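# Drawer Floors and Interiors: Common Questions

These are the questions we get most from people who have a Stuva drawer unit from the Troncoso workshop, or who are planning one. If yours isn't covered, write to Hae-won Gil at the front desk. She answers in the morning, usually before noon.

## Choosing a finish

**What finishes do the drawer floors come in?**

Light oak look, medium brown and plain white. The two brown ones have a printed grain. The white is smooth. All three are the same board underneath and cost the same.

**Will the floor match my drawer fronts?**

Close, but not exactly. Fronts and floors come from different suppliers and the color shifts a little from batch to batch. If you want the closest match we can do, send one front in with your order and Nicanor Iturra will hold it up against the sheets we have in stock. This adds a few days.

**The sample looked darker than my drawer. Did I get the wrong one?**

Probably not. A drawer floor sits down between its side walls and picks up shadow from them and from whatever is in your hand when you look in. Take a look with the drawer pulled all the way out, once in the morning and once under the kitchen lights at night. If it still looks wrong, read us the code on the sticker on the back of the drawer and we'll check it against your order.

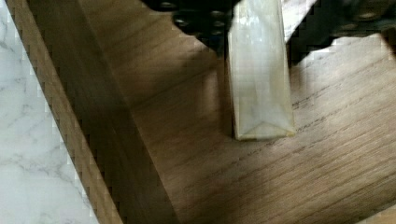 *Light brown with an oak-like grain. Shadow darkens the color in places.*

**Which way does the grain run?**

On standard drawers it runs front to back. On anything wider than 600 mm we turn it side to side, as the sheets aren't wide enough to cut the other way. Tell us before cutting if you have a row of mixed widths and want them all to go in one direction. We can usually do it by joining two pieces, and there will be a thin seam.

**Is it real wood?**

The floors are laminate on board. The side walls can be ordered in solid wood for an extra charge. We stopped offering solid floors a few years ago. They cupped in humid kitchens and we were replacing too many of them.

## Cleaning

**What should I clean it with?**

A damp cloth and a drop of dish soap. Wipe with the grain, then go over it again with a dry cloth. Don't use scouring powder, steam, or anything with bleach in it. Furniture polish won't hurt the floor but it leaves a film that crumbs stick to.

**There are pale patches I can't wipe off.**

Check whether they are on the surface at all. Laminate reflects a window or a ceiling light as a wide whitish patch, and the brown looks gray or beige inside it. Move your head or push the drawer in an inch. If the patch moves, it's glare.

If it stays in place, it's most likely soap or polish residue. Wipe with warm water and a splash of white vinegar, wait a minute, and dry it. Patches that stay after that are wear in the top layer and can't be cleaned out.
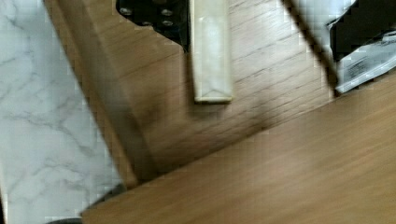

*Medium brown with a broad patch of glare on the right. The fine dark grain lines still show through it.*

**How do I get crumbs out of the corners?**

A dry one-inch paintbrush does it. Catalina Olivares in our showroom also likes a strip of stiff plastic slid along the joint between the floor and the wall, which gets the flour that packs in there. Don't use a knife. It lifts the edge of the laminate, and water gets in from then on.

**I spilled oil. Is it ruined?**

No. Blot it, don't rub, and then wash as above. Oil only becomes a problem when it runs under the side walls. If that might have happened, take the drawer off its runners and stand it on end overnight on some newspaper.

## Liners and dividers

**Do I need a liner?**

You don't need one for cutlery trays or linens. We do suggest one under heavy pans and loose metal tools. Cut the liner 2 mm short on each side so it lies flat. Avoid rubber-backed liners, some of which leave yellow marks on light finishes.

**What dividers fit?**

The Gukeck clip dividers fit all our drawers without drilling. They come in packs of 20 and can be cut with a fine saw. Clear ones scratch more easily than the white ones but they let the floor color show, and most people prefer that on the brown finishes.

**Can I glue or tape things to the floor?**

Low-tack tape is fine. Double-sided foam tape holds well but can take the surface with it when you pull it up. Warm it with a hair dryer first and peel it slowly. If you expect to rearrange the drawer more than once, use the clips.

## Next to a countertop or shelf

**Can a wood-look drawer go beside a marble-patterned top?**

Yes, and we sell a lot of that pairing. The light tan-brown goes well with white and soft gray veining. The thing to look at is the top edge of the side wall, because that's the strip you see between the two surfaces whenever the drawer is open.

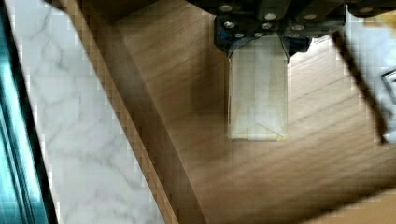
If the strip bothers you, order the wall edges banded to match the floor, or in white if you'd like them closer to the top. Santino Ibarra does the banding by hand and it has to be asked for when you order. We can't add it neatly to a drawer that's already assembled.

**How much gap should I leave?**

At least 3/8 inch between the top of the drawer wall and the underside of the counter. Leave more if you're going to store anything that stands up above the sides.

## Repairs and replacements

**Can I replace just the floor?**

Yes. It slides out from the back after you take off the rear panel, which has four screws. A replacement is $25 for any standard size, plus shipping.

**I have a small chip. Can it be filled?**

The Trostari wax sticks work for chips smaller than a grain of rice. Choose one shade lighter than you think you need, warm it in your fingers, press it in and scrape it level with an old plastic card. For anything bigger, send a photo to Dardo Olivares in repairs and he'll tell you if it's worth filling. Repairs are closed for stocktaking in November.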